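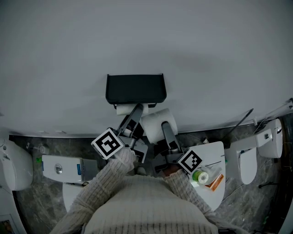 Figure 4. Toilet roll on a wall-mounted holder with a black cover.

4.2 Refill jobs and the question of whose turn it is

We came to this part of the diaries expecting very little. The coding scheme drawn up for the pilot had a single category called "other small tasks", and into it went anything that took less than a minute: changing a toilet roll (Figure 4), topping up hand soap, putting a fresh bag in the bin, filling the salt shaker. By the end of the first fortnight the category had swollen so much that Parsa split it off and gave it its own name. Refill jobs make up 2941 of the diary entries, more than cooking and more than any of the cleaning tasks described in 4.1. They are also, to our delight, where people wrote the most.

A refill job, as we use the term, has three features. Something in shared use runs out or nearly runs out, a replacement is already somewhere in the home, and moving the replacement to its place is quick. Buying the replacement is a separate matter and is dealt with in 4.3. The boundary is not always tidy. Milk was the hardest case, as some households kept a second bottle in the fridge and others did not, and we ended up coding it according to what each household told us at the start.

The 206 households in the sample were all shared by adults who were not related and not in a couple with everyone else in the home. Most were in Muruvitz, in the streets between the hospital and the old brickworks, and the rest in the blocks let by Planex on the Kosov side of the river. Rents are similar in the two areas but the layouts are quite different. The Muruvitz houses tend to have one bathroom up a flight of stairs and a cupboard on the ground floor where spare things are kept. The Planex flats are on one level, with a store cupboard next to the bathroom door. This turned out to matter a great deal.

Distance to the spare

The clearest pattern in the refill entries is about walking. Where the spare was kept in the same room as the thing that ran out, the person who finished the old one nearly always put out the new one, and the diaries hardly mention it. Where the spare was on another floor, the job began to wander. Diarists wrote about leaving it "for when I'm next down there", and then about meeting the same empty bottle or bare cardboard tube the following morning. One Muruvitz diarist, a night-shift porter, recorded the same soap dispenser on four occasions before filling it, and each entry is a little longer and crosser than the one before.

We had thought that this would even out, with each person now and then caught by the stairs. It did not. In 47 households a single person did nearly all of the refills that involved a trip to another floor, and that person was usually the one whose bedroom was closest to the cupboard. Age, income, hours at work and length of time in the house all told us less than the floor plan did. Berhe, who drew the plans, had argued for including them when the rest of us thought they would be a nuisance to collect, and she was quite right.

Almost empty

A second pattern concerns the moment at which something counts as finished. Housemates in the follow-up interviews gave very different answers. For some, a roll was finished when the tube was bare; for others it was finished when there was too little left for the next person. Washing-up liquid had a long afterlife in many kitchens, with water added and the bottle stood on its cap, and here the two camps could live side by side for months without noticing that they disagreed. Both believed they were following the ordinary rule.

The disagreement came to the surface mainly when someone new moved in. October, when rooms in Muruvitz change hands, produced the liveliest entries of the whole study - pages of them in one case. A new housemate in a house near the brickworks began setting out the next item before the old one was used up, so that there were always two soaps by the basin. The others read this first as waste, then as a hint, and finally as a good idea. By the last week of the diary all of them were doing it.

Talking about it

We held interviews in 20 households, with everyone present where possible. Correia and Lemma ran them at kitchen tables, normally after seven in the evening, and kept the opening question very broad. People laughed when refill jobs came up. They then talked for a long time. Several said that they would never raise such a thing with a housemate as it was too small to be worth an argument, and a few of the same people could recall in detail an unfilled kettle from the previous winter.

What we find so interesting is that written rotas almost never covered these jobs. Rotas named the bathroom, the kitchen floor, the bins. A refill has no day of its own, and falls to whoever is standing there. Gebretsadik's idea of the "loose task", which we set out in section 2, fits this very well: work that is shared in principle and lands on a person by place and timing. We would add only that the landing spot can be moved. Two Planex households shifted their spares to an open shelf during the study, for reasons of their own, and in both the refill entries spread out among the housemates within the month.

We are wary of making too much of two flats. The shelf was not something we had planned to look at, and the diaries were not designed to test it. Still, it points to a cheap and rather cheerful follow-up study, and Kılıçarslan has begun sketching one with a larger group of stair-bound houses. The diary form would need an extra line for where the spare was found.

Related articles
Who buys the milk? Shared spending in small households
Rotas that last: a year of kitchen noticeboards in Kosov
Moving in, moving out: first weeks in a shared house
Loose tasks and fixed tasks: a review
Keeping a time diary when you live with other people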